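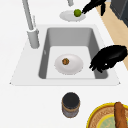 What is a scullery?

A scullery is a small room beside a kitchen, set aside for washing dishes, scouring pans and other wet or dirty household work.

The word came into English from Old French in the later Middle Ages and is related to a term for a dish or platter. In large houses the scullery was separate from the kitchen proper, where food was cooked, and from the larder, where it was stored. In smaller houses one room often served for washing up, laundry and the rougher preparation of vegetables.

Layout and fittings

The scullery was usually placed against an outside wall so that waste water could be carried away by a short drain. Floors were of stone or tile and were often laid a little lower than the kitchen floor to keep water from running back. Sinks were made of stone, wood lined with lead, or, from the nineteenth century, glazed fireclay. Wooden and lead-lined sinks were preferred for fine china, which chipped easily against harder surfaces. A copper for heating water commonly stood in one corner – in many terraced houses it was the only source of hot water until well into the twentieth century.

Staff

In households with servants, the work fell to the scullery maid, who ranked among the lowest of the female staff. She cleaned the pots and the kitchen floor, and in many houses lit the range before the cook came down. The post was often a girl's first.

The Wostberg house

A well-recorded scullery survives at Wostberg, a country house whose kitchen wing was begun in 1755. The original room measured 14 feet in length and held two stone sinks under a north window. The household accounts, edited by Bethel Lemma, list payments for sand, soda and soft soap, and show that the lead lining of a third sink was renewed four times before it was taken out. The room is now shown to visitors together with the larder and the brewhouse.

Decline and return

Piped hot water, smaller households and the fitted kitchen made the separate scullery uncommon in new houses after the Second World War. Natsumi Sakai and Takeshi Nakajima, in their study The Wet Room and the Dry, argue that the change owed more to the loss of domestic staff than to new appliances. Other writers give greater weight to the cost of building land.

The utility room took over part of the scullery's role, chiefly laundry. More recently some larger houses have again been planned with a second preparation room, sold under the name of scullery or back kitchen. The usage is also common in South Africa and New Zealand.

See also
Larder
Pantry
Still room
Butler's pantry
Wash house

Shared 14 times | 4 comments

Contact the editors | Copyright Elta Reference, November 2024 | Back to top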